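Workshop notebook, December: the Moser workstation, second evening

Case on its side on the long bench, old processor out, socket open, cards going in for a dry fit. I love this machine more every time I open it.

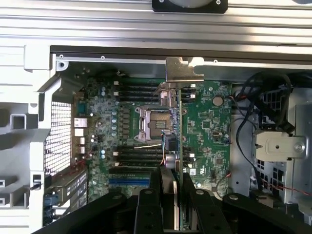 Where we left off

Lefteris handed this one over with a sticky note that said "dead, maybe board, maybe not." It came from the drawing office at Rostach, where it ran drafting software for years and then sat under a desk with a plant on it. Water marks on the outside of the side panel, none that I could find on the inside. I went over the board with the magnifier lamp last time and saw no green crust, no bulging capacitors, nothing burned. So I'm treating the board as good until it proves otherwise.

Power supply tested on its own with the load tester and passed. It's a heavy old thing and I half expected it to be the culprit. Ran it for 90 minutes while I cleaned fans and it never wandered. Goes back in.

The fault as Lefteris described it: fans spin up, no beeps, no picture, fans stop, fans spin up again, forever. I got the same on the first evening with everything fitted. Same with one memory module. Same with no cards at all. Pulled the processor after that and found old thermal paste had crept down one side and onto the edge of the package. It had gone hard like grout. Whoever did the last repaste was generous!

Socket

Went over the contacts with the lamp at a low angle, from all four sides, which is the trick Sotiris taught me. If the reflections run in straight lines you're fine, and if one spot winks at you when the others don't, stop and look. No winks. A bit of fluff in one corner came off with the blower bulb. Did NOT use the canned air, after what happened with the Stondia board (it spat, and I spent the rest of the night drying it).

The retention hardware on these is so nicely made. The lever has real spring to it and the load plate swings without any slop. I should say I keep opening and closing it for fun, so let me write down here that this is a bad habit with the contacts exposed and I should quit.

No plastic socket cover came with it. Leonidas says there's a bag of them in the drawer under the label printer. Looked, found only the wrong size. If anyone has one for this socket, please leave it on my tray.

Cards, dry fit

I wanted the cards sorted before the processor and its cooler went back, mainly to see the bracket side properly. Once that cooler tower is in you're working by feel.

The case has a stiff rear lip and the brackets have to come down in front of it just so. The first card I tried would go into the slot at the front end and then sit proud at the bracket end, maybe the thickness of a coin. Pushing harder is the wrong answer and I knew it was the wrong answer and I pushed a little harder anyway. Nothing broke. Took it out, put a steel ruler along the bracket, and it was bowed. Very slightly, but enough. Straightened it in the soft-jaw vise with two strips of card for padding, and on the next try it went home with that lovely two-stage click, slot first and then the latch. So satisfying!

Order that works best for me on this case:

Loosen every bracket screw along the row first, even for the slots you aren't using. The strip flexes a little and one tight neighbor is enough to hold things off line.
Card straight up and down, held by the edges, fingers off the gold.
Tongue of the bracket into its gap before the edge connector touches the slot.
Level pressure along the top. If one end goes first, lift and start again.
Screw down only after the latch has closed. If the screw pulls the card sideways, the bracket is bent, so go back to the vise.

I did the whole thing three times in two different slots to be sure it was the bracket and not the case. It was the bracket.

Cleaned the edge contacts with a lint-free wipe and alcohol. The wipe came away gray, so it was worth doing. Let them dry for 20 minutes while I made coffee and argued with Thodoris about whether the pencil eraser method is fine (he says yes, he has always done it, his father did it with radio boards). My view is that crumbs get in the slot. We left it there.

Processor back in

Old paste took ages. Soaked it, waited, lifted it off with the plastic spudger, soaked again. The edge of the package was the worst. I worked away from the contact side the whole time and kept turning the wipe to a clean face. When it was finally clean I could read every character of the marking, which I copied onto the job card.

Dropped it into the socket, checked the corner mark twice, closed the plate, lever down. Lever needed the usual alarming amount of force. New paste, a small dot in the middle and no more. Cooler on, screws in a cross pattern a couple of turns at a time.

One memory module in the slot nearest the socket, monitor cable, no drives, finger on the switch.

First power

Fans. Pause. And then one short beep! I cheered out loud. Lucrezia came through from the front to see what had happened and got a full tour of the machine whether she wanted it or not.

Setup screen came up with the clock wrong by years, so the coin cell is flat. Replaced from stock. Clock set, saved, restarted, held. Left it on the hardware page and watched the temperature creep up and settle well under 60, with the side panel off, so I won't read much into that until the case is closed.

What was actually wrong with it? I would love to say for certain. My best guess is the paste, either bridging something at the edge or keeping the package from sitting flat. It could also be the coin cell, although I've never seen a flat cell make one of these loop. It could have been fluff in the socket. I changed three things at once and now I can't tell them apart, so this goes under "fixed, cause not proven." Sotiris will give me a look for that and he'll be right.

Memory

Added the modules back one at a time, restarting in between. All fine until the last one, which is recognized at the wrong speed. Swapped it with its neighbor and the problem moved with the module, so the slot is good. Set the module aside in a bag with a red dot on it. Please don't put it back in the good box.

That leaves an uneven set. It'll run that way but the manual wants them paired, so I've pulled its partner too and we'll see whether Kotance have a matching pair on their used shelf. They were very decent about the last order and threw in a bag of standoffs.

Still to do

Long memory test overnight. Leave the bench strip ON, there's a note taped to the switch.
Cards in for real, one at a time, starting with the one whose bracket I straightened.
Front intake fan has a tick. Try the spare first, then a drop of oil if the spare doesn't fit the mount.
Find rubber grommets for the drive cage. The old ones have turned to something like licorice.
Side panel: scrub off the water marks. Thodoris thinks baking soda paste, I'd start with dish soap.
Close the case and take temperatures again under load.
Ring the drawing office and ask if they want the old drive wiped or returned. Lefteris has the number.

Bench notes for whoever is on next

The magnetic tray has the case screws in it, and the short ones with the flat heads belong to the bracket row. They look the same as the drive screws and they are not the same. I've put the drive screws in the jar lid with masking tape across it.

The number 7 nut driver is missing from the rack again. I used the one from the bike kit and put it back there.

The lamp arm droops if you set it past the second notch. Leonidas has a new spring for it and is waiting on a washer.

Added later, same evening

Couldn't leave it alone. Put the straightened card in on its own and powered up before starting the memory test. It shows on the list at the full lane width, no errors, and the bracket sits dead flat against the lip with the screw out. Took it back out, put it in its bag on the shelf above the bench, and started the test. First pass was clean when I locked up.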